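Getting sticky stuff off tables, and keeping it off

Posted 2019-06-01

Quick one, jars are on the stove. Chutney season starts in July at our house and every year the table pays for it. Sugar, tamarind, turmeric, label glue. What works, in no real order.

Sugar drips first. Hot wet cloth, lay it flat on the drip and leave it. Go do something else. 3 minutes, longer if it's been there since yesterday. Then wipe, don't scrape. If you must scrape use an old plastic card held low, never a knife. I have a knife line across my own table from 2 summers back and I see it every breakfast.

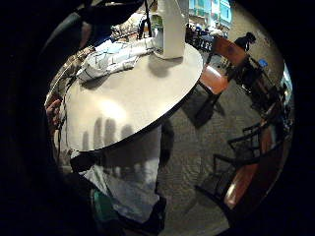

Label glue is worse than sugar. Peel what you can dry, then cooking oil on a bit of paper towel, dab, wait, rub in circles. Dish soap after, or you've just swapped glue for grease. Same on the jars themselves. A small clear one with a green label like that, I'd fill with hot tap water first so the glue softens from the inside, then start at a corner with a thumbnail. Slow. If it tears, back to the oil. Get the bits of label in the trash before they dry on something else.

Turmeric. Move fast. Baking soda and water, paste about like toothpaste, on the spot, damp cloth over it, leave it till you've done the dishes. Comes up pale yellow, second go usually gets the rest. Sunshine helps too if the table can be carried out, ours can't. Try any paste on the underside first, some finishes go cloudy and then you have two problems. No bleach. No bleach mixed with anything, ever.

Smears. Pale smooth tops show every swipe. That is nearly always too much soap. One drop in a bowl of warm water is plenty, wring the cloth till it hardly drips, wipe all the way accross in one direction, then dry with a different cloth. The drying is the part people skip. I skipped it for years.

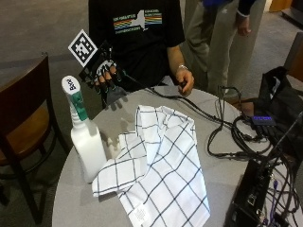 Round tables, do the rim last. Crumbs and syrup collect under the lip where you can't see, so run a finger around there, you'll be sorry you did. Old toothbrush, warm water, dry it off. Then the legs, quick wipe down the first hand's width, drips travel.

Prevention, for those of you with more patience than me:

Old vinyl cloth under the whole operation, taped underneath.
Baking tray under the funnel. Every jar gets filled over the tray.
Wipe jars before labels, not after.
Labels with flour paste. They look homemade and they soak right off.
Spoons go on a saucer. All of them.

My recipe takes 200 grams of jaggery and I swear half of it ends up on the table. Made 34 jars last year, the Achari batch was the sticky one, the Durnside plum hardly dripped at all. Will post both when I find teh notebook. 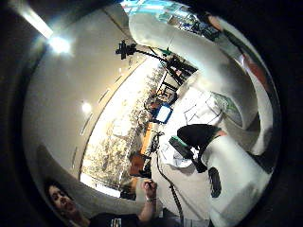
Hường Đào wrote in to say she never bothers with oil on label glue, plain white vinegar on a cotton pad does it for her, left on while the kettle boils, and no greasy ring after. She also keeps it well away from her stone counter, vinegar dulls stone. Fair point. I'll try it on the next lot, the table's not stone so no worry there.

Cloths: wash hot, no fabric softener, it makes them smear. Hang them open, not balled up by the sink.

Right, jars.

Nandini Unnithan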